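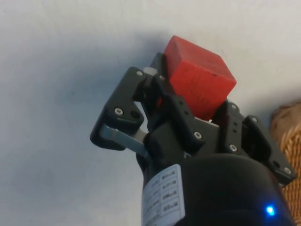 Setup Guides > Grippers & End Tools > Bench Rules

Search the guides Enter a keyword Go

Section 4. Before you let it pick anything up

OK, so you've got the arm bolted down and the power supply sorted (if you haven't, go back to Section 3, I'll wait). This section is the set of house rules we use on the Alvarado bench at Pradbridge. I wrote the first version in June after a long afternoon with Wilmer Usuga and a lot of coffee, and Merike Zariņš has been correcting me ever since. Follow the steps in order the first time through. After that you can jump around a bit, except where I say you can't.

4.1 Getting the bench ready

1. Clear the work surface out to the full reach of the arm, plus a hand's width. Pale, plain surfaces are best because you can spot a dropped screw on them right away.

2. Put anything that isn't being picked up on the far side of the tape line. Bins and baskets are fine if they're part of the task, but write down where they go. I use a bit of masking tape for each corner.

3. Find the stop button and press it. Yes, now, with nothing moving! Check that the arm really does refuse to move, then release it.

4. Tie back hair, take off lanyards, roll up loose sleeves. Gladys Mamani keeps a hook by the door for lanyards and you should steal that idea.

NOTE: If two people are at the bench, only one of them drives. Say out loud who it is. We've had two drivers once and I don't want to talk about it.

4.2 Checking the gripper

1. Power off. I mean off at the supply, not just stopped. Wait for the status light to go dark.

2. Look over every finger link from the wrist outward. You want to see the screw heads sitting flat and square. Some holes on the links are supposed to be empty, so compare against the drawing in the back of your Prarkard binder before you go filling them up.

3. Try each screw with the hex key, finger tight and then a small nudge. Please don't lean on it. Stripped heads are our number one spare part order and I'm tired of filling in the form.

4. Open and close each finger by hand, slowly. It should feel the same the whole way. A gritty spot means a crumb of something in the joint, so blow it out and try again.

5. Check the pads. If one is peeling, swap it before you run, even if you're in a hurry.

6. Read the label on the wrist housing and copy the serial number into the log. Ours ends in 2646, which I can now recite in my sleep.

CAUTION: Fingertips do not go between the fingers of the gripper while the power is on. This goes for "just moving the cube a tiny bit" too. Use the wooden dowel.

4.3 First grips

Start with the red wooden cube. Everybody wants to start with a cup or an egg or their phone (Wilmer, looking at you), and the cube is so much more forgiving. It's light, it has rounded edges, and it really doesn't care if you drop it.

1. Set the force limit to the lowest step on the dial.

2. Place the cube, step back behind the tape, and say "clear."

3. Close the gripper at slow speed. Watch the fingers, not the screen.

4. Lift by 130 millimeters and hold for 10 seconds.

5. A tilted cube is OK as long as it stays put. If it slides or turns during the hold, lower it, go up one step on the force dial and start again at step 2.

6. Lower it all the way to the surface before you open. No dropping from height, even onto foam.

7. Write the result in the log. Bad grips go in as well! Yesenia Condori reads that log every week and the bad ones are what she finds useful.

NOTE: Scuffs on the cube are normal wear and you can ignore them. Splinters are another matter, so retire any cube that has one.

CAUTION: If you press stop while something is being held, don't assume the fingers will keep holding it. Some grippers relax and some lock. Find out which kind you have with the cube, close to the surface, and write it on the bench card in big letters.

4.4 Handing over and shutting down

1. Put the object down, open the fingers, and send the arm to its park position.

2. Power off at the supply and check the light again.

3. Sign the log, then tell the next person anything odd you noticed. A sentence is plenty. "Left finger was a little stiff" has saved us more than one morning.

4. Put the hex key back on its hook. Zdenka Nikolaidis painted an outline around it, so there's no excuse.

If you changed any setting, put it back or leave a note taped to the controller with your name on it. The Sirnberg bench follows the same steps, but their park position is on the opposite side, so read their card before you touch anything over there.

Next: Section 5, Soft and breakable objects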